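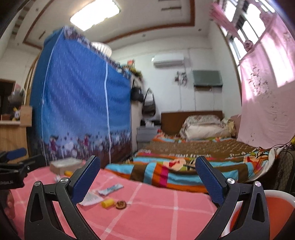
Small stuff on the pink grid sheet, striped quilt on the bed behind, blue wardrobe on the left.

Print this thread | E-mail this thread

1/ Decluttering update from the bedroom. I have been tidying since lunch and the main result is that everything small I own has moved onto a bed.

2/ The method comes from a blog, and the blog says to put every loose object on one flat surface so you can "see what you have." I have a yellow cap. I have a round piece of brown wood. I have paper, crumpled. I've seen it now and would like to stop seeing it.

3/ The yellow cap: I have tried it on every bottle, tube and canister in the apartment. It fits none of them. It has also survived three moves, which is more than I can say for the good saucepan.

4/ The wooden disc is a coaster, or the base of something, or the lid of something, depending on who in this household you ask. It has been voted "keep" twice. I abstained the second time.

5/ Beige cardboard box is also on the bed. The box was supposed to be where the small things go. The small things are next to the box. I'm told this is a common stage.

6/ Somebody asked about the wardrobe. It's fabric, it zips up the front, it has a cartoon crowd along the bottom, and it came from Wokdale, the discount place out past the bus depot in Ondton. I went in for lightbulbs.

7/ Assembly took one evening and most of my goodwill. The instructions were a single drawing of a finished wardrobe, as if to say, well, like that.

8/ Still, I'll defend the fabric wardrobe to anyone. It weighs nothing. You can shove it across a room by yourself at 11 at night because you suddenly have opinions about the layout. Try that with oak.

9/ What you can't do is put things on top of it. The label was very firm on the point. On top of it there are currently plants and a bunch of other bits, and they have their own weather up there under the lampshade.

10/ Watering the plants requires a chair, a mug and a steady hand. I have the chair and the mug.

11/ Print | E-mail

12/ Okay, back beds. Two beds in one room means you always have somewhere to put the stuff you're clearing off the other bed. I have moved one pile of laundry back and forth this way since May. It has never touched a drawer.

13/ The striped quilt is staying, before anyone starts. Yes it's turquoise and orange and red and pink and brown. Yes there's a cartoon character on it. It is the warmest thing in the building and I don't take style notes from people who sleep cold.

14/ The brown blanket with the lettering is also staying. I've never met a blanket with writing on it that was bought on purpose, and this one is no exception. It was a free gift with a rice cooker. We no longer have the rice cooker.

15/ Bedding that is folded and piled against the headboard counts as put away. I looked this up. (I did not look this up.)

16/ Bags. There are two hanging on the side wall, a handbag up high and one with a long strap lower down. I went through both today and recovered a comb, a key to nothing, and $16 in ones. Best hourly rate I've made all summer.

17/ Also a receipt from Cedico for 15 clothes hangers. Please reread the part about my wardrobe being a zip-up fabric tube and ask yourself where I thought 15 hangers were going.

18/ The gray bedside cabinet was going to be the hard one, so I opened the top drawer, looked in, and closed it again. We'll revisit it when I'm stronger. The items on top of the cabinet can represent the items inside it for now.

19/ Current sorting categories:
keep
toss
ask
ask again, nicer
that cap

20/ Somebody in the replies says if you haven't used a thing in a year you should let it go. By that rule I'd be parting with the ironing board, both suitcases and my gym membership, and I'm only emotionally ready for the ironing board.

21/ Another reply wants to know where I got the pink sheet. Boateng Home, in Ondton, clearance bin, no matching pillowcase. The white grid is useful though. If you lay your junk out on it you feel like you're running a survey.

22/ The blog, by the way, has 1,143 comments under the bedroom post and I read a shameful number of them instead of tidying. There's a man in there who got his entire household down to one shelf. There are 727 likes on that comment and I suspect none of them have a kid's quilt to store.

23/ Evening progress report: the crumpled paper has been uncrumpled and was a shopping list. It said "tape, rice, box." So I do have the box.

24/ Slept-in bed takes priority, so the small things are going in the box and the box is going on the floor by the cabinet until I get to it. Cap included. I know.

25/ If you have a bottle with a neck slightly too wide for anything sensible and no lid, my messages are open.

Posted 13th July

Print this thread | E-mail this thread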